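Chapter 4
What an Old Tool Is Worth

Ask five people at a flea market what a rusty hand plane is worth and you will get five prices, each given with great confidence. Most of those prices come from the same place: a listing somebody saw online. A listing is a wish. It tells you what a seller would like to be paid, and it may have sat there since last September without a single offer.

This chapter deals with setting a value on used hand tools, and it starts from doubt. Before you learn any price, you should learn to ask where the price came from. Was the tool sold, or only offered? Was it sold alone or in a box with thirty others? Did the buyer have it in hand, or did he bid on a blurry photo?

Consider the Vonder block plane, a favorite of the price guides. Hilde Van den Broek went through the records of the Usdale auction house and found 1,426 lots of woodworking tools. Only 63 of them held a Vonder plane of any kind, and only 9 of those were sold by themselves. The guides print a firm figure for this plane in three grades of condition. Nine sales will not support three grades. Someone filled in the gaps, and the guides do not say who.

Condition grades deserve the same suspicion. "Very good" in one guide allows a repaired handle. In another it doesn't. Sellers pick whichever meaning suits them, and a coat of oil can lift a tool a full grade in bad light. When you read a grade, read the seller's notes as well, and if there are no notes, assume the worst grade you can live with.

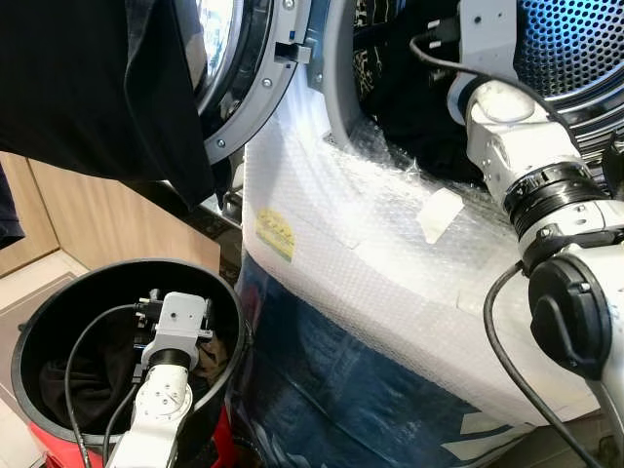 Then there is the matter of the maker's name. A stamp is easy to read and easy to trust, so buyers lean on it more than they should. Postma put its name on good chisels for many years and on poor ones for quite a few after that, with the same stamp. The steel changed. The name on the blade tells you who wanted credit for it, and you still have to look at the back of the blade, the socket, and the edge.

Stories are worse. A chisel "used by a master shipbuilder" is a chisel with a story attached, and the story usually costs extra. Kobe Van Rooij once paid $1,000 for a chest of tools said to have come out of the Brutholm yard. He got sound tools and no proof. He may have been told the truth — we have no way to know, and neither did he when he paid.

None of this means prices are made up. Tools do sell, some for a good deal of money, and a careful buyer can learn to guess well. But a fair guess needs sales you can check, a tool you have handled, and a clear idea of what you plan to do with it. A plane bought for use and a plane bought for a shelf are judged by different rules, and many arguments over price come from mixing the two.

We begin in Section 4.1 with sale records: where to find them, and what they leave out.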